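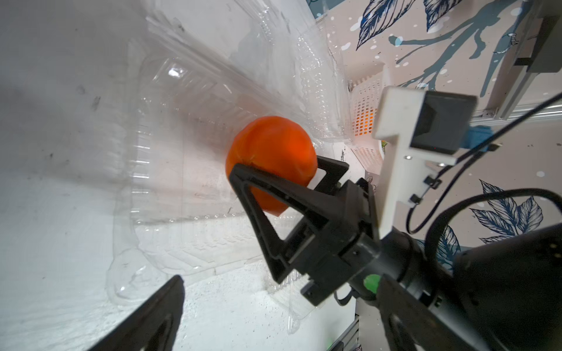
Packing fruit is a good first chore to try on a robot arm, and a good way to find out how far these machines have come. The job is small. You need one arm, a two-fingered gripper, a basket, and a clear clamshell box like the ones grocery stores use. A person can do it while thinking about something else. For the arm, the hard part comes at the wall of the box, where a round orange fruit is held between a black finger and the ridged plastic and there is very little room for the fingers to let go. This page goes through setting up the task, running it, and scoring it so that the result means something.

It assumes you already have an arm that moves when you tell it to and a way to teach it by demonstration. We used the Prutness training software, but nothing below depends on it.

What you need

An arm with a two-fingered gripper and a camera at the wrist.
A basket with sides low enough for the gripper to clear.
Clear clamshell boxes, with a few spares.
Fruit of mixed sizes. Start with firm fruit.
A lamp you can leave in one place.
A notebook or spreadsheet for scores.

Step 1. Set the table

Put the basket and the open box next to each other, well inside the arm's reach. Check the reach with the gripper pointing down, which is the position you will use most. Many arms can touch the far side of a table but can't hold the wrist straight when they get there.

Fix the lamp and leave it alone. Clear plastic throws glare back at the camera, and the glare moves when the light moves. If you train in the morning by a window and test at 4 p.m., you are giving the arm a different box.

Open the box fully and fold the lid back. A half-closed lid will catch the wrist sooner or later. If the box slides when pushed, put a small piece of double-sided tape under it for the first round and take the tape away later.

Step 2. Set the grip

Close the fingers on a piece of fruit by hand control and raise the force slowly. Stop when the fruit lifts without slipping, then turn the arm through a few poses to see that it stays put. Leave the fruit on a plate overnight and look at it in the morning. Bruises often don't show right away. If you find one, lower the force or add a soft pad to the fingertips, and check again.

Do this for your largest and smallest fruit. One setting may cover both. If it doesn't, pick the lower one and accept some drops for now.

Step 3. Record demonstrations

Record 60 full runs. In each one, move a single fruit from the basket to the box and bring the arm back to its starting pose. Change where the fruit sits every time. Include awkward ones: fruit in a corner, fruit under other fruit, fruit with the stem facing up.

Keep your own movements slow and steady. If you hesitate above the basket, the arm will learn to hesitate there too. Throw out runs where you bumped something and had to correct, unless you want the arm to learn that correction, and in that case record it on purpose and more than once.

Step 4. Teach the full box separately

An empty box is easy. Each fruit you add takes away room for the fingers, and a gripper has to open a little to release what it is holding. When it opens, the outer side of a finger pushes on whatever is next to it. Sometimes that is the wall, which bends. Sometimes it is another fruit, which rolls.

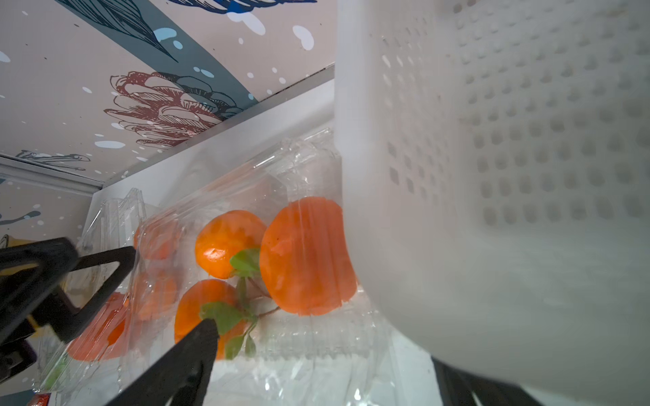
Record extra runs that begin with the box partly filled. Place the first fruit against the far wall and work toward yourself, so the arm never has to reach over what it has already packed. Leaves and stems need care as well. They can fold over the fingertip and pull the fruit back up as the gripper leaves. A short pause after opening, then a straight lift, fixes most of this.

Step 5. Test and score

Run 100 attempts without helping. Write down each result as one of these:

Placed, no damage.
Placed, but the box moved or another fruit was pushed out of position.
Dropped.
Missed the grab.
Stopped and needed a person.

Keep the last group apart from the rest. A dropped fruit costs you a fruit. A stopped arm costs you a trip across the room, and that is what decides whether the machine saves any work. Change the box after every few fills, as the walls get creased and a creased box behaves differently from a new one.

Is it ready for real work?

At the Noltenis workshop, our arm got to the point where nearly all attempts on an empty box ended well. Full boxes were worse, and most of our stops came on the last fruit. It was also slower than a person from start to finish. For a home kitchen, we would call it a project. On a packing bench where somebody is already close by, it could be useful if the fruit is firm and the boxes are all one kind.

If your scores are poor, go back to Step 4 before buying anything. We lost 3 weeks to a new set of fingers when what we needed was more practice runs near the wall.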